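From: Gwenllian Beddoe
To: allotment-growers list
Date: Tuesday, June 25, 2019
Subject: Re: carrots forking again

Anil Chacko wrote:

> Second year running that my carrots have come up with two or three legs.
> I dug the bed over in April and put in a good load of manure from the
> stables. Variety is Vurard. Is it the seed, or is it me? I have 30 feet
> of row left to sow and don't want to waste it.

Anil,

I'd blame the manure before the seed. Fresh stuff in the same spring will fork carrots nearly every time. If you can, put the rest of the row where you had beans or onions last year and feed nothing at all.

Stones do it too. Olaia Arroyo has the plot next to mine and runs everything through a half-inch screen down to a foot deep. I don't go that far – I open a slot with a bar, fill it with old potting mix and sand, and sow on top of that.

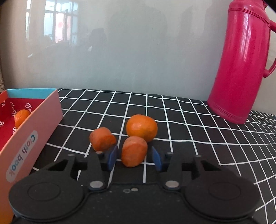
Thinning is the other thing. I know the packet says to leave them until they are a few inches tall, but by then the roots are tangled and you disturb the ones you want to keep. I thin early, in the evening, and water afterward. Don't transplant the thinnings. They will fork or die.

On timing, you are fine for another couple of weeks. Count back from your first frost. Vurard is slow, so if your plot is as cold as mine I would switch to Allirex, which was ready in 66 days for me last summer. The seed needs to stay damp until it is up. I lay a board over the row and check under it every morning. 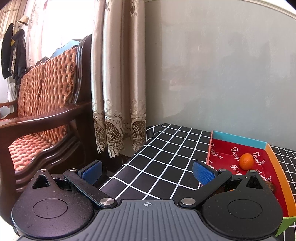
Gönül Oral asked last week about fly netting. Mine is the fine mesh, 40 inches wide, held down with bricks along both sides. It has to go on at sowing. Putting it over plants that already have the fly just keeps the fly in.

I have half a packet of Allirex left if you want it. I'll leave it in the shed on the top shelf – the lock is still 3549.

Gwenllian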